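Chapter 7
Storage and Handling of Small Parts

In this chapter you will learn
How stock is divided into bins, totes and bulk locations
Why containers wear out and how wear is recorded
How to set a reorder point for a fast-moving item
How to read a bin card

Key terms: bin card, reorder point, safety stock, lead time, dead stock, tote

7.1 The stockroom at Fallside

The Fallside stockroom holds 3,913 different items. Most of them are small enough to fit in the palm of a hand: washers, clips, hose ends, fuses, springs. When Prasert Tanasarn took over as stores supervisor, the parts were kept in the cartons they came in. A clerk looking for one kind of clip might open several cartons before finding it, and the cartons tore after a few months on the shelf.

Tanasarn moved the small parts into open containers and gave each container a fixed address made up of an aisle, a bay and a level. A clerk who has never worked in the room before can find any item from its address alone. This is called fixed location storage. It uses more space than random location storage, which is covered in Chapter 8, but it needs very little equipment and can be run with paper records.

7.2 Choosing a container

A container should suit the part, the shelf and the person doing the picking. Deep containers hold more stock but are slow to pick from once the level drops. Shallow ones are quick to pick from and need filling more often. Straight-sided containers stand close together and waste little shelf space. Containers with sloped sides can be nested when empty - a useful feature if they travel back and forth between sites, as they do between Fallside and the Wultbridge depot. 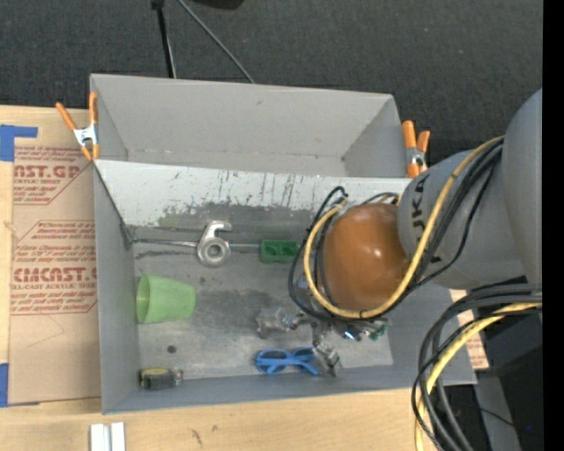 Figure 7.1 Gray bins placed end to end. Note the scratches on the wall where they meet.

Wear matters for two reasons. Loose flakes of coating can mix with the parts, and a rough wall can catch on gloves or packaging. At Fallside, containers are checked every 24 months. A scratched container may stay in use for metal parts but is not used for seals or filters.

7.3 When to reorder

The reorder point is the stock level at which a new order is placed. It depends on daily use, lead time and safety stock:

Reorder point = (daily use x lead time) + safety stock

Suppose the stockroom uses 30 hose ends a day and the supplier, Maglaya, delivers in 2 days. Safety stock is set at one day of use. The reorder point is (30 x 2) + 30, or 90 hose ends. When the bin card shows 90 or fewer, the clerk fills out an order form.

Safety stock covers late deliveries and days of unusually high use. Setting it too high ties up money and shelf space - and some of that stock may never be used at all. Section 7.4 explains how to identify dead stock from the bin cards.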